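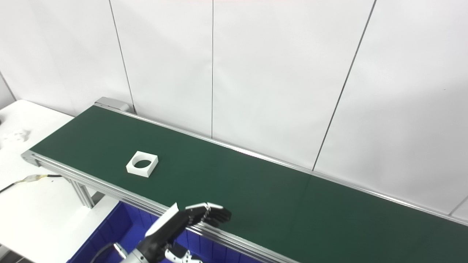 Chapter 3
Belt Conveyors for Light Loads

3.1 Introduction

A belt conveyor moves goods by means of a continuous loop of flexible material stretched between two end rollers. One roller is driven, usually by an electric motor. The other turns freely and serves to set the tension. The load rests on the upper run of the belt and travels with it. The lower run returns empty to the tail of the machine.

This chapter deals with light-duty conveyors, meaning those that carry separate items such as blocks, cartons, trays, and small molded parts. Conveyors for loose material, including grain and gravel, use a troughed belt and are treated in Chapter 9.

After studying this chapter, the reader should be able to:

name the main parts of a light-duty belt conveyor and state the purpose of each;
calculate belt speed from roller diameter and shaft speed;
select a belt surface for a given product;
set belt tension and correct belt drift;
lay out a loading point and a collection point.

3.2 Main Parts

The frame carries all other parts. In light-duty machines it is commonly built from aluminum extrusion, with one rail along each side of the belt. Slots in the extrusion accept bolts at any point along their length, so legs, guides, and sensor brackets can be moved without drilling. The rails must be parallel. A frame that is out of square will cause the belt to drift toward one side however carefully the rollers are set.

Between the rails lies the slider bed, a flat sheet that supports the upper run. Longer machines replace the bed with a row of small rollers to reduce friction.

The belt itself is a laminate. A woven layer takes the pull, and a coating of PVC or polyurethane forms the carrying surface. Green is a common color for PVC belts in general assembly work. A smooth coating lets parts slide off easily at the discharge end. A rough coating holds them on an incline.

End caps and brackets enclose the points where the belt wraps around the rollers. These are pinch points, and they must be covered whenever the machine is under power.

3.3 Belt Speed

For a belt that does not slip, surface speed equals the distance around the drive roller multiplied by the number of turns per minute:

v = π × d × n

where v is belt speed in millimeters per minute, d is the roller diameter in millimeters, and n is shaft speed in revolutions per minute. Belt thickness is ignored at this stage; the correction is given in Section 3.6.

The spacing of items follows from speed and feed rate. If a belt moves 1,000 millimeters per minute and 2 blocks are placed on it each minute at equal intervals, their centers will be 500 millimeters apart. Spacing must exceed the length of the item, with an added allowance for the time needed to pick it up or turn it.

3.4 Loading and Collection

Items may be set down on the belt by hand, by a chute, or by a mechanical arm. In every case the item should be placed flat and near the centerline. Off-center loading pushes the belt sideways over time. Problem 114 at the end of this part examines the effect.

Collection is often no more than an open plastic bin on the floor or on a low stand. Drop height should be kept small where the product can chip.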